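Home recordings pass 613 episodes

The chore recordings are really rolling now! As of June we have 613 episodes in the household set, and 190 of those came in during the last round alone, nearly all of them from the Pimentel and Lustby groups. If you were in either one, thank you – the files were clean, the labels were readable, and Celham had them loaded the same afternoon.

Wiping is the task I'm most excited about. It sounds dull until you watch 20 people do it. Some fold the cloth into a neat pad, some bunch it up, and almost everyone steadies the furniture with the other hand without thinking about it. That second hand is gold for us. The Ititz model used to treat wiping as a one-arm job, so it would push a chair halfway across the floor and keep going. We want it to learn the bracing along with the stroke, and it can only get that from people cleaning real chairs at home, with the usual stuff left on the table and under it.

A few requests for the next round. Keep both hands in view when you can, and look at the spot you're working on. Do the backrest as well as the seat, and please don't tidy up first. Aim for 5 episodes per sitting, then take a break – tired wiping looks different, and we'd like to collect that separately later on.

Deepika Nambiar is putting together the next task list and would love ideas. Sweeping under furniture is already on it, and so is wringing out a rag over a basin.

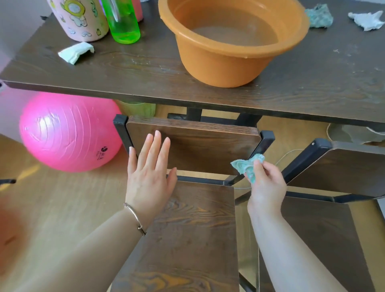

Send her yours by the end of the month, along with a line on which room you'd record in.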